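Curso de Serviço de Sala e Copa — Módulo 3
Apontamentos da aula: copos de vidro, grades e arrumação
Formadora: Fitriani Mandagi

1. Onde ficámos

Na aula anterior tratámos da loiça de faiança e dos talheres. Hoje passamos ao vidro liso transparente, que é o que mais se parte na copa e o que mais reclamações dá à mesa. Quem faltou deve ler primeiro a ficha sobre temperaturas de lavagem.

2. Material de trabalho

Cada grupo trabalha com 4 copos lisos de 300 ml, um pano de microfibra sem pelo e um pano de algodão já lavado várias vezes. Os panos novos largam fio e não servem para polir. Os copos da linha Piltach têm o fundo mais grosso e aguentam melhor o empilhamento; os da Stostard têm parede fina e nunca se empilham, mesmo que pareçam encaixar bem.

As grades e caixas de madeira usam-se apenas para copos secos. A madeira absorve água e passa cheiro ao vidro em poucas horas. Para copos a escorrer, usar sempre grade de plástico com fundo aberto.

3. Pegar e pousar

O copo pega-se pelo terço inferior. Os dedos não entram no copo nem tocam no bordo, nem quando se levantam copos sujos. Ao pousar, o fundo assenta primeiro de um lado e depois por inteiro, sem bater. Numa superfície de ripas ou entrançada convém confirmar que o fundo fica apoiado em mais de uma ripa antes de largar. Se o copo oscila, muda-se de sítio.

Distância entre copos: um dedo. Vidro encostado a vidro risca com a vibração do carro de transporte e é por esses riscos que a peça acaba por estalar.

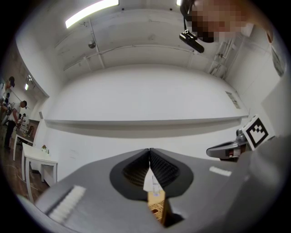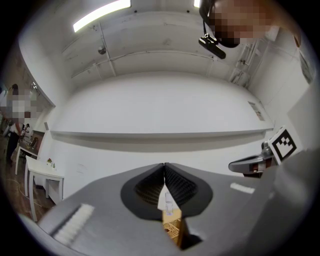

Fig. 1 e 2 — Copo de vidro transparente e caixa de madeira clara.

4. Ver o vidro contra a luz

A verificação faz-se de pé, com o copo levantado à altura dos olhos e uma lâmpada comprida por trás. Roda-se o copo uma volta completa, devagar. Procurar, por esta ordem:

Lascas no bordo (passar a vista, nunca o dedo)
Fissuras no fundo
Marcas de calcário
Gordura ou batom
Fio de pano

Uma lasca ou fissura põe o copo fora de serviço. Vai para o balde de vidro partido e regista-se na folha de quebras. O calcário sai com vinagre diluído em água morna — 30 ml por litro — e nova passagem por água limpa. Se o vidro continuar baço depois disso, está gasto pelo detergente e já não recupera.

5. Arrumar

Prateleira limpa e seca, copos de boca para cima se houver porta, de boca para baixo se a prateleira for aberta. Neste segundo caso coloca-se uma rede por baixo para o ar circular. Os copos mais usados ficam entre a cintura e o ombro. As caixas cheias não se guardam acima da cabeça.

A folha de quebras é o impresso 1306 e está na gaveta da copa. Preenche-se no próprio dia, com a linha do copo e o momento em que se partiu (lavagem, polimento, transporte ou sala).

6. Para a próxima aula

Ler a ficha Trosico sobre detergentes e secantes, páginas iniciais até ao quadro das dosagens. Trazer os dois panos lavados, sem amaciador. Começamos pelos copos de pé e pelo transporte em bandeja, por isso convém rever a posição da mão aberta debaixo do tabuleiro.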